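10 May 2022, brick table, two-arm cell

Good session today! Concetta Gatti and I finally wrote down the reset rules we've been carrying in our heads since March, and tried them on the sorting task. Version 3 of the sheet is taped up by the Villanueva bench. Lizeth Sánchez wants the same wording for Vemer, so please comment before she copies it over.

Start-of-run rules as they stand:
Bricks go down loose, at mixed angles, never lined up with the table edge.
One stacked pair per layout, and write down which color is on top.
Keep at least one brick well away from the cluster.
Only one arm moves in the shared area. The other holds until it's called.
Hands out before anybody touches the enable switch, even for a quick nudge.
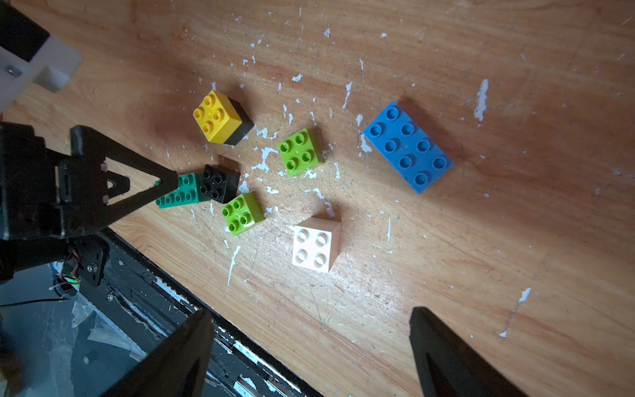
Wrist view, brick layout with yellow stacked on black. Other arm's finger over the teal brick.

I love how much easier the logs are to read now. Run 53 used to be just "bricks, messy" and I had no clue what we'd done. Concetta thinks the hold rule should name a parking pose too, and I'm all for it (a finger hovering over a brick is a bad place to wait).

Still open: do we wipe the layout after a dropped brick, or carry on and flag it? I'd say flag it. Irnska's sheet says wipe. Ask Lizeth, then rerun 128 both ways.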